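Ticket 770: Bralleo dining sets showing wrong stock after nightly sync

May 4, 2026, by Colin Hebden
Last updated: today, 4:52 PM

Item group affected: placemats, beige woven, sold singly and in sets
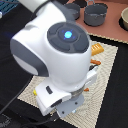 1. What was reported

Lizeth Agudelo in the Usuga store opened this after a customer paid online for a set of placemats that the shop didn't have. The website said 91 in stock. The shelf and the back room together held 9. She fixed the number by hand, and the next morning it was back to 91.

The first reply from Sirkton support was to clear the browser cache. I don't see how a cache in Lizeth's browser changes what a customer sees at home on a phone, but we cleared it. No change.

2. Things tried

Logged out and back in on both registers. No change.

Reinstalled the sync plugin. No change, and it wiped our tax settings, so allow time for that if anyone tells you to do it. I had the old settings on paper. Sirkton's guide says they are kept.

Turned off the sync overnight. The number stayed at 9 until morning. So the bad figure comes in with the sync and isn't someone typing it in the store, which was support's second theory.

Turned the sync back on with only the placemats included. Back to 91.

3. Support's explanation, and why I doubt it

Roland Hollis at Sirkton wrote that "a temporary delay between systems" was to blame and that it would clear up without any action from us. A delay would give us yesterday's number. We never had 91 of these, yesterday or any other day I can find in the purchase orders going back to October. I asked him where the 91 came from and got the same paragraph again with a new greeting.

I asked for the raw sync log. It took three emails. The log shows two records with the same item code, one from our store and one from a supplier feed called Nerkavum. The supplier record is written second and wins every time.

4. Cause (my reading)

The 91 is the supplier's warehouse count. Somebody ticked "include supplier availability" when the Nerkavum catalog was added. Hernán Muñoz set up that catalog and says the box was already ticked when he got to it. I believe him — I made a test catalog this afternoon and it was ticked there too.

Sirkton says the default is off. I sent a screenshot of the settings page. No answer yet.

5. Workaround in place

Open Catalogs, choose the supplier, untick the box, save, then open it again and look. The first save didn't stick for me. The second one did. Then correct the count by hand and run a manual sync. Placemats read 9 after the manual run.

I'm not calling this fixed until it gets through a nightly run. The manual sync and the nightly one are supposed to be the same job, but I've heard that about other parts of this software.

6. Still open

Shafiq Jayawardena is checking the table runners and napkins, which came in through the same catalog. He has found 2 wrong counts so far.

Refund for the customer went through. Lizeth has the receipt.

Sirkton marked their side "resolved" at noon. I have reopened it. Please don't close ours to match.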